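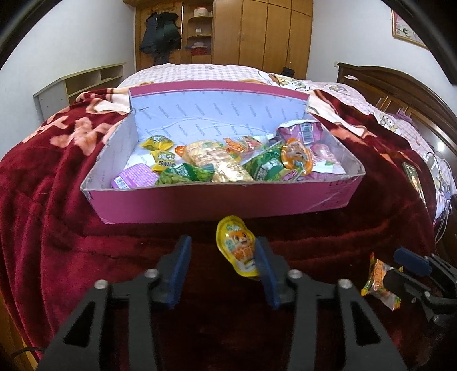 Unit 5. Dropped and crushed items in two-finger grasping
Course notes, Vidik teaching lab

Reading before class: the chapter on contact and friction. Bring your log sheets from Unit 4.

5.1 Background

The case for this unit is a fault found in the Podeo grasping set, recorded in February. The set has 1477 pick-and-place attempts made with hand-held two-finger grippers. The items are small packaged snacks moved between a blanket and an open box. A policy trained on the set was run on the Oravec arm and began dropping jelly packets partway through the move. It also closed too hard on light wrappers and split several of them.

The first review blamed the pads. They were replaced and the fault stayed. The second review went back to the recordings and found 196 attempts marked as successful in which the item had slipped or turned in the fingers before release. The policy had learned from these as if they were good grasps.

5.2 Types of failure

Slip. The grip force times the friction coefficient, summed over both pads, is less than the weight plus the inertial load. Slip usually shows up in the first part of the lift or when the arm changes direction.

Rotation. The item is held away from its center of mass and swings down around the line between the pads. Jelly is a bad case. The contents move inside the packet, so the center of mass at the lift is different from the one at rest.

Crush. The fingers keep closing after contact. With a sealed packet the pressure goes into the seam, and the seam is the weak point.

Crimp grasp. The fingers close on the flat end of a wrapper and miss the body. It holds for a light candy and fails for anything heavier. In the Podeo logs this was the hardest type to label, and the two labelers often disagreed.

Surface drag. On a soft blanket the fingertips press into the pile and pick up fabric with the item. Finger width at contact then reads too large, and the controller takes this for a bigger object.
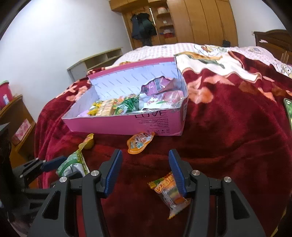
Fig. 5.1. Gripper with pads open over a small clear pouch on a plush blanket; box of assorted snacks behind.

5.3 Why the labels were wrong

Success was set automatically. If the item ended inside the box outline, the attempt passed. Nothing checked the path. An item that fell from the fingers over the box passed, and so did one that was pushed over the rim.

The corrected rule has two conditions: the item ends in the box, and finger width stays steady from lift to release. After relabeling and retraining, drops on the Oravec arm fell, but crushed wrappers did not. Those were traced to a separate cause, a closing command with no force limit.

5.4 Safety points for the lab session

Set the force limit before you power the fingers. The value is on the card at each bench.
Keep your fingers out of the linkage. The arms fold toward each other as the pads close and there are pinch points at every joint.
Stop at the first split packet. Wipe the pads before the next attempt. Sugar on a pad changes the friction and the run has to be thrown out.
Cables go behind the work area.

5.5 Exercise

Download the Bestunport sample, 80 attempts taken from the relabeled set. For each one write down the failure type, if any, and the time it begins. Work alone first, then compare with your partner and mark where you differ. Hand in both sheets. Attempts with two failure types get both codes, earlier one first.

Next unit: force sensing at the fingertip.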